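Cuaderno del taller, febrero, entrada de las 18:40

Sigo con el kit Trerkitz, que Odton nos ha dejado en evaluación hasta final de mes, y escribo ahora que tengo un rato y las manos limpias. La instalación, la verdad, ha sido más agradable de lo que temía. Los dos brazos quedaron hablando con el mismo controlador antes de comer, y el manual (362 páginas, bendito sea quien lo redactó) trae un índice que sirve para algo. Me gustó también que cada brazo venga con su consola, así se puede corregir uno sin pelearse con el menú del otro.

Por la tarde estuve con la tarea de la bandeja, con el plato y la cuchara encima. El papel kraft y la cuadrícula de cinta azul los conservo del montaje anterior; alguna tira ha quedado torcida, ya la repasaré, de momento me vale para anotar posiciones por celda.

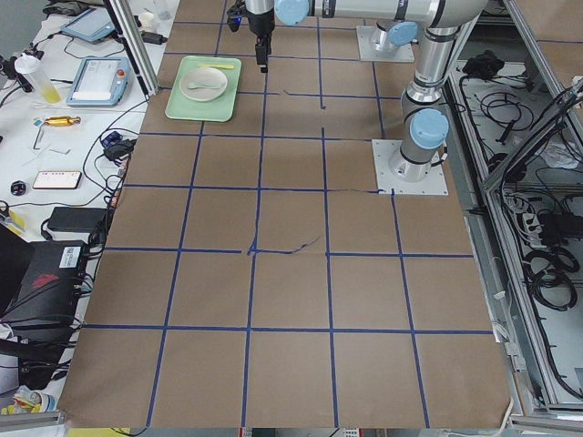

Pascual opina que la cuadrícula sobra con este kit, porque la calibración de Trerkitz ya da coordenadas de mesa, y que estamos arrastrando costumbres de cuando probábamos el Nimby. Puede que tenga razón, pero yo le he cogido cariño a poder decir «tercera celda, segunda fila» y que todos me entiendan a la primera.

Resultados de hoy: 85 agarres buenos de 100 con el plato, al 50 % de velocidad. La cuchara va peor, se escurre si la pinza entra inclinada, y mañana quiero bajar la fuerza de cierre antes de echarle la culpa al software. Hubo 6 paradas por límite de par, todas del mismo brazo.

Pendiente: preguntar a Odton si el soporte del segundo año incluye los recambios de pinza, que en la oferta no queda nada claro, y guardar copia de los programas antes de actualizar.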